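Round-number appeal

A round-number appeal is a fundraising campaign in which a charity asks a large number of people to give the same small sum, usually over a fixed period, and publishes a target expressed in donors instead of dollars. The format is also sold under the names "small-gift drive" and "many-hands campaign". Its promoters claim that it widens the base of support for a cause and makes a charity less dependent on a few wealthy givers. The evidence for both claims is thin, and much of it comes from firms that are paid to run the appeals.

Definition

There is no agreed definition. Most writers on the subject require a suggested gift of $20 or less, a closing date and a public tally. Regular monthly giving is normally excluded, as are raffles, sponsored walks and workplace payroll schemes, although charities reporting their own results have at times counted all of these. This looseness makes comparison difficult and allows almost any modest campaign to be described as a success of the type.

Origins

The consultancy Nonell is often credited with inventing the format, chiefly in Nonell's own brochures. Church plate collections, union hardship funds and newspaper Christmas appeals worked along similar lines long before the firm existed. What Nonell appears to have added is the public donor tally and the practice of locking the suggested amount, so that a supporter wishing to give more has to go looking for another page.

The first campaign usually cited is the one run for the Sonton Girls' Leadership Fund, which set out to find 3,676 donors, one for every girl then enrolled in its regional programs. The fund announced in August that the target had been met. It did not say how many of the gifts came from separate people. A later newsletter mentioned that gifts made in the names of family members had been included, and that one local business had paid for 200 places. Neither statement was carried over into the case study that Nonell went on to circulate.

Method

A typical appeal opens with a quiet phase, in which staff, board members and existing supporters are asked to give before the public launch. The tally is therefore well above zero on the first day. Fundraisers defend this as ordinary practice, on the ground that people are reluctant to be first. Critics see no harm in the quiet phase itself but object when the early gifts are presented as a public response.

The public phase relies on email, social media and printed cards. Messages tend to stress the total still needed, with the wording becoming more urgent towards the close. Extensions are common. A match, in which a large donor promises to double each small gift, is often added in the final days, and it is rarely made clear whether the large donor would have given the money anyway.

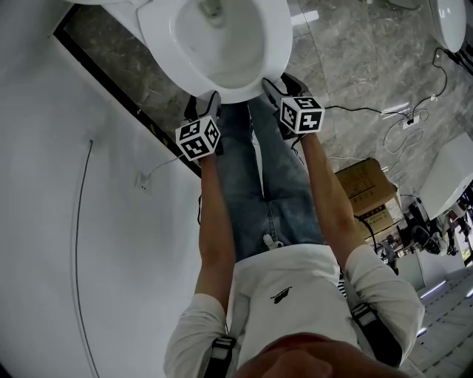
This page was last changed on a Tuesday in August. Text may be reused with attribution.

Costs

The cost of handling a small gift is not much lower than the cost of handling a large one. Card fees frequently include a fixed charge, and each new donor has to be receipted, thanked and entered in a database. Published returns seldom separate these costs from general administration. Where a charity reports only the gross amount raised, the benefit to its programs can't be worked out.

The Fahy Community Trust is one of the few organizations to have released a full breakdown. Its appeal attracted 478 gifts, and the trust concluded that after fees, postage and the consultant's retainer the exercise had done slightly worse than its usual spring letter. The trust's report argued that the new names on its mailing list would repay the effort in later years. No follow-up figures have been released.

Claims about donor loyalty

Supporters of the format commonly answer questions about cost by pointing to the long term. A person who gives a small amount once, they say, is more likely to give again, to volunteer or to leave a bequest. This may be true of some donors. It's also what one would expect of people who already cared about the cause, and few of the studies quoted in promotional material include any comparison group.

Donal Hennessy, a former grants officer who has written several papers on small giving, examined the material supplied with one widely used campaign kit. He found that most of its references led back to a single survey, and that the survey had asked people whether they intended to give again without checking if they did. Hennessy does not oppose small gifts. His complaint is that charities are being sold a forecast in the form of a finding.

Use in campaigns for girls and women

The format has been taken up most readily by organizations working in girls' education and women's leadership. Appeals in this field often quote large figures for the economic gain expected from equal participation, then set a small gift beside them. The two are seldom connected by any account of what the gift will pay for. Some women's groups have made this criticism themselves, arguing that steady public funding is the more pressing need and that a string of short campaigns can make its absence look normal.

Others within the same movement disagree. The Vosevby Women's Network, which has run an appeal of this kind more than once, maintains that a long donor list carries weight with elected officials even when the sum raised is modest. The network has not named a decision that was changed in this way, though lobbying outcomes are hard to trace whatever the method used.

Regulation

Round-number appeals are generally covered by ordinary fundraising law and have no rules of their own. Public tallies are a grey area. A charity that misstates its income may face consequences, but a counter on a web page is not usually part of the audited accounts. Voluntary codes proposed within the sector would require charities to state whether a tally shows people or gifts, and whether gifts made before the launch are included. Take-up of such codes is not monitored.

See also

Matched giving
Donor retention
Payroll giving
Fundraising consultancy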